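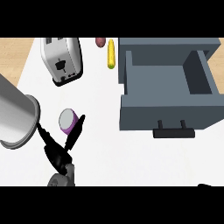

Our pupils asked for a lesson server that keeps working when the internet is gone, and Stemular was the first one that did, Hauke Ruppert told us after his school had used it for one term. We were happy to read this, and we kept the message on the wall of our office.

## Who we are

Stemular is a small company that makes offline learning servers for schools, libraries and training centers. We are 5 people. Hacer Gündoğdu started the work when she was teaching computer classes in a town where the connection was lost almost every afternoon. She put her lessons on an old laptop, shared them over the classroom Wi-Fi, and the other teachers began to ask for the same.

## What we make

Our main product is Cuvusa, a little box with a single-board computer inside. It opens its own wireless network, and students connect with any browser. Up to 60 devices can read lessons and do exercises at the same time. Video is heavier, so for a full class watching video we recommend two boxes.

The second product is Flavlow, the editor in which teachers prepare the content. It runs on Windows and Linux. A teacher can arrange texts, sound files and small programming tasks in the order she wants, and copy everything to the box with a USB stick - no account is necessary.

The library that comes with each box has 777 lessons at this moment. Most are on basic electronics, Python and mathematics. We add new ones every July, before the school year is prepared.

## How we work

We answer support mail ourselves, usually before 4 p.m. of the same day. Updates are free for as long as the hardware can run them. Schools may repair the box on their own, and the list of parts is printed inside the cover.

About 2000 students use our boxes now. If you want to try one in your school, write to us and tell us how many classrooms you have and which age the students are - we can lend you a box for one month.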